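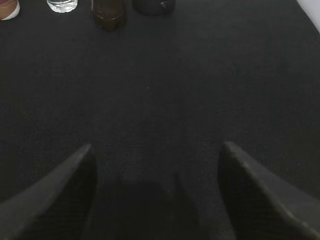
Section 7: Setting Up a Public Comment Form

Welcome back! By now you should have your Zivbridge office account open and your town or district boundary loaded, so we can get to the part most offices enjoy – asking residents what they think.

1. From the main menu, choose Consultations, then New Form. Give it a plain title that a busy neighbor would understand at a glance.

2. Pick a closing time. The form stays open until that minute and then shows your thank-you message in its place.

3. Add your questions. You can have up to 22, though a short form does tend to bring back more answers.
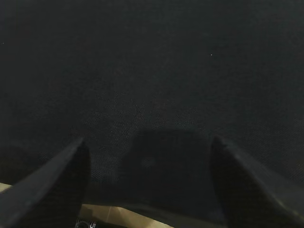

If you want an open comment box as well, put it last, and leave the limit at 319 characters unless you have plenty of helpers to read through the replies.

4. Under Who Can Answer, choose Residents Only or Everyone. With Everyone, replies from outside your boundary go into their own folder, so you can still read them (and some are lovely!).

Note: Residents are matched by mailing address. People who moved recently may need to be added by hand.

Caution: Changing a question after the form is live clears the answers already given to it. Please export first – Reports, then Save Copy.

5. Press Preview, read it all once more on your phone, and then press Publish.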